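Winter Salad from a Shipping Shed: How Growers at Killuria Raise Leafy Greens Without Soil

Indoor lettuce production has moved from the hobby bench to the regional market, and the growers' association at Killuria has kept careful records of the change.

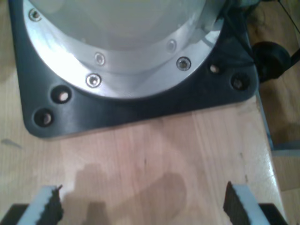

A short season and a long winter

Killuria lies in a valley where the last frost may arrive well after the spring planting and the first may come before the autumn crop is ready. For most of its history the district bought its winter greens from warmer regions. The produce travelled for days, and retailers regularly discarded the outer leaves of each head before placing it on the shelf.

The Killuria Growers' Association opened its first indoor growing room in a former packing shed beside the rail siding. The building was chosen for its insulated walls, its drained floor and its three-phase power supply. It holds 40 growing channels, arranged in tiers, and produces butterhead lettuce, cos, mizuna and a small quantity of basil. The association sells the harvest through the district produce market and to two school kitchens.

Members voted to publish the results of the project in full, including the failures. The first crop of spinach was lost to root rot within three weeks of transplanting, and spinach has not been grown in the shed again.

The method in use

The shed uses the nutrient film technique. A shallow stream of water, carrying dissolved fertiliser, runs down each sloped channel and past the roots of the plants. It drains to a covered tank at the lower end and is pumped back to the top. The roots take what they need from the film of water, while the upper part of the root mat remains exposed to the air.

Growers new to the technique often set their channels too flat. Water then pools around the roots, and the plants at the lower end of the channel become pale and slow. The association settled on a fall of one in 40 after trials with gentler slopes gave uneven heads. Channels should be checked with a level after installation and again when the crop is at full weight, as a long run can sag between its supports.

Seed is sown into small plugs and kept under a humidity cover until it germinates. Seedlings are moved to the channels once the second pair of true leaves has opened. Any plug with a weak or crooked stem is composted at this stage.

Choosing a variety

The association has compared several lettuces over successive winters. Two named selections, Pristora and Cernix, now occupy most of the channels.

Pristora is a butterhead with a soft, open heart and a mild flavour. It tolerates low light better than any other variety grown in the shed and seldom bolts. Its principal weakness is tip burn, a browning of the inner leaf margins that develops when the plant cannot move enough calcium into its youngest leaves. Adding calcium to the tank rarely cures the problem by itself. Improved air movement over the crop has proved more useful, and small fans now run above every tier.

Cernix is a compact cos with a thick rib and a dark green leaf. It takes longer to reach market size, but keeps well after cutting and is preferred by the school kitchens. Growers should allow it wider spacing than its seedlings suggest. When crowded, it grows tall and loses the dense centre for which it is valued.

A third variety, a red oakleaf, was popular with market customers but coloured poorly under the lamps. It is now grown only in the channels nearest the south wall, where the older fittings have been replaced.

Water, nutrients and cleanliness

The main tank holds 730 litres. Its acidity and nutrient strength are measured each morning and recorded in a bound book kept beside the pump. Acidity is held slightly below neutral, since lettuce has difficulty taking up iron when the water becomes too alkaline. Yellowing between the veins of young leaves is usually the first sign that the balance has drifted.

Town water in Killuria is moderately hard. The association mixes it with rainwater collected from the shed roof, which is filtered before use. Members who draw from bores are advised to have a sample tested before purchasing fertiliser, as the best formula depends on the minerals already present.

Warm water carries less oxygen than cool water, and root disease spreads quickly in a tank that has been allowed to heat. The tank at Killuria was moved to the shaded side of the building after its first summer. Between crops the channels are emptied, scrubbed and rinsed, and the tank is refilled with fresh solution.

Insects are fewer indoors than in the field, although they are by no means absent. Aphids entered the shed on a tray of donated seedlings in the second winter and remained for several months. All plants are now raised from seed on the premises. Yellow sticky cards hang at the end of each tier and are replaced whenever the channels are cleaned.

Yield and cost

In the most recent December harvest the shed produced 719 heads of saleable lettuce. A further 187 were rejected, the majority for tip burn and the remainder for insufficient weight. Rejected heads with sound outer leaves were stripped and sold as loose salad mix at a lower price.

Electricity is the largest expense, followed by wages and seed. Lamps are switched on in the evening, when the shed's tariff is lowest, and turned off before the morning market. The arrangement has the further advantage that the lamps warm the room during the coldest hours, and the supplementary heater is needed only on severe nights.

The association does not recommend indoor production for growers with access to reliable winter sun. An unheated tunnel is cheaper to build, simpler to repair and well suited to hardy crops such as kale and silverbeet.

Further trials

The next round of work will be carried out with Margaritis, a seed house that has supplied the association with trial packets of endive and sorrel. Both will be grown in the lower tiers, where the air is coolest, and assessed for flavour and keeping quality. Results will be posted at the market office, and growers wishing to inspect the channels may arrange a visit through the same office.

Published 12/04/2018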